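Support Products Downloads Tickets Community Sign in
Support > Tickets > Bruma Arm Kit > Gripper and wrist

Last updated November 30, 2019

Ticket 415: Gripper stops short of thin items after wrist swap

Opened by Nuala Nic Giolla
Status: open, waiting on Moschos

Hi all! I'm putting everything in one place because I've had bits of this going by email with Angeliki and by phone with Min-kyu, and I'm losing track of who knows what.

We have the Bruma kit on trial until January, tabletop package, with the Iltico gripper and the Sastik control software that came on the install drive. We're trying it out on pick and place with play food and kitchen stuff, nothing fancy. It was lovely for the first couple of weeks. Then the wrist got swapped under warranty and ever since then the gripper closes too early on anything flat. It gets right up next to the thing, shuts on thin air, and reports a good grip (which is the part that really bugs me, I could live with an error message).

What I'd done before opening this: restarted the controller, reran the homing routine, loaded the saved profile from before the swap. Same behavior every time. I also took the overhead view of the table that Angeliki wanted, with the arm stopped at the end of a failed approach.

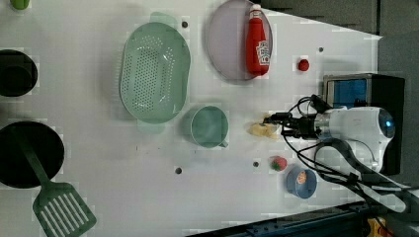
The tall and round stuff is mostly fine, by the way. It'll take the strawberry nearly every time. Flat pieces are where it falls apart, and the pale yellow one is the worst of the lot. I ran it 10 times in a row on that piece after lunch and got 2 pickups, and one of those I'd call a drag.

Reply from Angeliki Kalogeropoulos, Moschos support

Thanks Nuala, the top view helps. Could you open the tool page in Sastik and tell me what you have for tool length? Please also check whether "use stored offset" is ticked. Loading an old profile after a wrist change can bring the old offset back with it.

Reply from Nuala Nic Giolla

OK so it was ticked! I unticked it, saved, rebooted, and it had ticked itself again. Did that twice more to be sure I wasn't going nuts. Tool length matches the sticker on the new wrist so I left that alone.

Then I deleted the old profile completely and made a new one from scratch, and now the box stays unticked. Took me 55 minutes, most of it re-teaching positions I'd been pretty proud of. Is there really no way to bring over the taught positions without the rest of the profile? If there is, please tell me before I do the second station, I'm begging you.

Results on the new profile: much better on the flat pieces, but it's coming in a hair low now and I can hear the fingers touch the table. I dropped the approach speed to the slowest setting until somebody tells me that's OK.

Reply from Min-kyu Jeon, Moschos support

Slow is good, keep it there for now. A light touch won't hurt the fingertips but please don't let it run unattended. Rerun the surface touch-off at four points, well away from the holes in the tabletop. If a fingertip lands over one of those you get a bad height and the whole plane tilts.

Reply from Nuala Nic Giolla

Ha, I bet that's it. I did one of my touch-off points really close to a hole, I just picked wherever there was space between the dishes. I'll clear the table properly and do it again tomorrow morning.

Two things still open from my side: the profile export question above, and the false "good grip" message. Feng-yi on our end thinks the second one is a force threshold that got reset with the wrist, and she'd like the default value in writing so she can compare. Can you copy Apostolos Sotiropoulos on that too? He's signing off on the trial and he'll ask me.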